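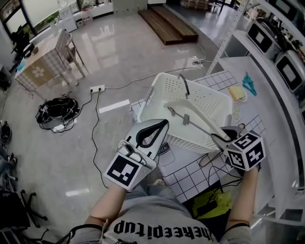
Put a basket on the breakfast table and it stays there till supper, one of you wrote back, and I laughed out loud, because my last basket sat next to the butter for most of May!

So, November 6, 2019, and here I am answering the whole basket thread in one go. I'm quoting the message that got me thinking so the digest people can follow along.

> I tried the one-basket clearing thing for two weeks. I load everything on the table into it, carry it to the kitchen, and then I'm standing there with a basket full of jam and clothespins and somebody's mail. So now I have to sort it anyway, only on the counter where there's less room. Also mine has solid sides and the bottom gets disgusting. What am I missing? And does the size matter? Mine is 18 inches long and I can barely get it through the kitchen door sideways with my elbows out.

Okay! First, I don't think you're missing much, I think you're putting the wrong things in it. Open food never goes in my basket. If there's a plate with a slice of something on it and a couple of leftover rounds of cucumber, that plate travels by itself, flat, in one hand. Same with milk. I'm firm on the milk. I tipped a carton over in a basket once and it found its way out through every single hole, down my leg and into my slipper, and I was still finding the smell behind the radiator when the heating came on.

What the basket is for, at my house anyway, is the stuff that has no business at breakfast in the first place. Clips! Those hanger-shaped ones with the color that's almost turquoise, they get everywhere. Chargers. The tape. Pens. The little screwdriver. All of that goes in, and the basket goes to the shelf unit, not to the kitchen, and I put things away from there whenever I'm next waiting on the toaster. Food goes to the kitchen, non-food goes to the shelves, and that's really all the sorting I do.

About the sides. I'm with the holes people, one hundred percent. A white plastic basket with mesh-type walls can be stood in the shower and rinsed, crumbs fall out if you give it a good shake over the sink, and you can see your keys through it. The solid kind I had before was a Dosivora, a nice sturdy thing with a lid, and I never once saw the bottom of it between spring cleanings. It holds potatoes now and we are both happier.

One warning: crumbs that fall out over the sink also fall out over the tablecloth. Mine's a white cloth with a black grid and it hides nothing in the white parts. I've started tipping the basket a bit toward me when I load it, so the small things slide into one corner and I'm not chasing them around. Somebody upthread said to line it with a dish towel and I tried that too, and it's fine, but then you have a dish towel to wash.

Size. 18 inches is too long if you've got a low table, I think. You're bending down already and then you have to straighten up with the whole load stuck out in front of you. Go shorter, and get one with a handle bar that you can close your whole hand around. I got mine at Schwerdtfeger in Husum, on the bottom shelf past the paint. They had it in white and a gray I didn't like.

For whoever asked about the archive: the old thread is in there under Kesis (that was the list's name before the move) and it's message 377, with more than 27 replies, most of them arguing about wicker. I skimmed it again last night. The wicker people make some fair points about looks but I'm not convinced about the rinsing.

Still open, if anyone has ideas: what do you do with wire hooks and rods and other long skinny things? They poke up over the rim or go through the holes and catch on my sleeve. I've been clipping them to the side and it sort of works.

Off to clear the table,
your moderator for this month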